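Cell Inspection Checklist with Comments
Two-arm kitting and assembly cell, Cakton line
Site: Tralledby
Inspection date: 2019-07-12
Interval: every 400 operating hours
Hour meter at inspection: 579
Previous full inspection: January

Status codes: OK / ADJ (adjusted during inspection) / OPEN (work order raised) / N/A

Section 1. Isolation and access

1.1 Cell stopped from the main panel, key removed — OK
1.2 Lockout tag on the air supply valve — OK
1.3 Both emergency stops tested from automatic mode — OK
Comment: Left-side button has a stiff return. Still latches and releases. Recheck at next interval.
1.4 Enabling switch on both teach pendants, all three positions — OK
1.5 Floor marking legible on all open sides — OPEN
Comment: Paint worn through at the operator side. Work order passed to Kasitz.

Section 2. Arms, joints and cables

Items 2.1 to 2.3 are done with power off. Items 2.4 to 2.6 are done in manual mode at reduced speed, trays loaded as in production. Arm L is the silver arm on the left of the table, arm R the one on the right.

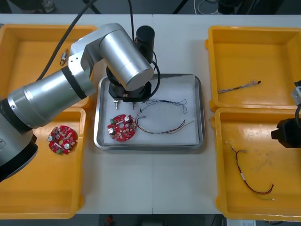 Item 2.4. Arm L over the steel tray, board and wires in place.

2.1 Mounting bolts on both bases, torque marks aligned — OK
2.2 Joint covers and seals, no grease at the seams — OK
2.3 Cable jackets, no cuts, flat spots or shine from rubbing — ADJ
Comment: Arm L cable had light rubbing marks on the jacket near the wrist. No conductor showing. Clip moved back one position.
2.4 Arm L wrist over center tray, cable loop stays clear of the tray rim — OK
2.5 Probe tips on arm L straight and tight — OK
Comment: Tips are a wear part. Replace in pairs. Use the Antoniuk spares kit only; the older tips fit the holder but sit 900 microns low.
2.6 Full travel of each axis, no noise, no jerk at low speed — OK

Section 3. Shared zone

The center tray is reached by both arms. Interlock is by software zone, with one arm holding the zone at a time. The zone table must be checked after any change to tray position, including a tray swapped for one of another size.

3.1 Zone table printout matches the controller — OK
3.2 Arm R waits outside the zone while arm L holds it — OK
3.3 Arm L waits outside the zone while arm R holds it — OK
3.4 Zone released on fault reset only after operator confirmation — ADJ
Comment: Confirmation prompt had been switched off in the local settings. Switched back on and password changed. Shift leads informed.
3.5 Wire handling, free end of harness does not catch on tray rim — OPEN
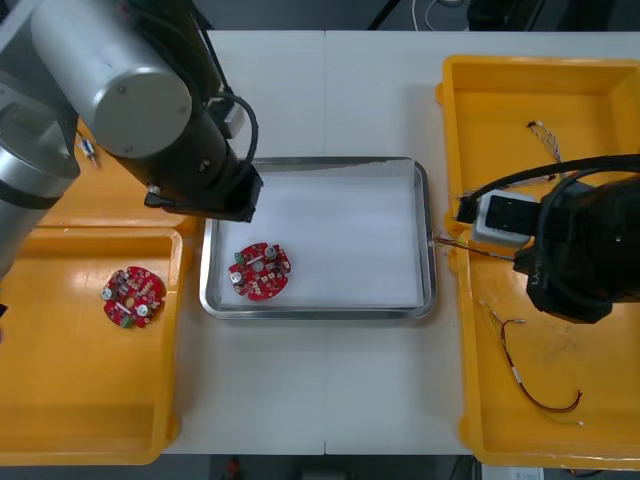 Item 3.5. Harness at the arm R gripper, bare end toward the steel tray.

Comment to 3.5: Approach height for harness moves is 52 mm above the table. Long harnesses can sag below rim height at this setting. Request to raise the approach point sent to programming. Until it is changed, run harness moves at manual speed and watch the free end.
3.6 Paper liner in steel tray flat, changed each shift — OK

Section 4. Grippers and part trays

4.1 Finger pads, no cracks or lifted edges — OK
4.2 Fingers parallel when closed, gauge passes freely when open — OK
4.3 Finger screws, thread locker intact — OK
4.4 Wrist camera lens clean, mount tight — ADJ
Comment: Lens wiped with dry cloth. No solvent on this lens.
4.5 Yellow trays, surface condition — OPEN
Comment: Solenoid tray has fine scratches and dark specks, and the plastic throws back a strong patch of glare. Part detection can lose the outline of a bright metal frame against a bright background. Clean the tray, then turn the lamp away before touching the vision thresholds.

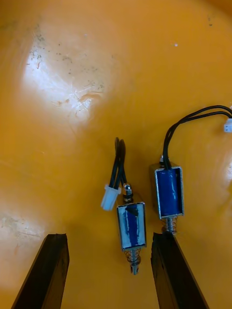

4.6 Solenoid pick position — OK
Comment: Grip on the metal frame only. Do not close on the return spring or the plunger. Lead wires go to the side away from the fingers, with the connectors lying free. If two solenoids are loaded, leave a gap between the frames wide enough for one finger plus clearance.
4.7 Release height over tray, part not dropped — OK

Section 5. Return to service

5.1 Tools and tags removed, count matches the tool board — OK
5.2 One full cycle in manual, one in automatic, guard monitored — OK
5.3 Open items copied to the cell log — OK

Open items carried forward: 1.5, 3.5, 4.5. Item 3.5 blocks automatic harness moves until closed. The other two do not restrict operation.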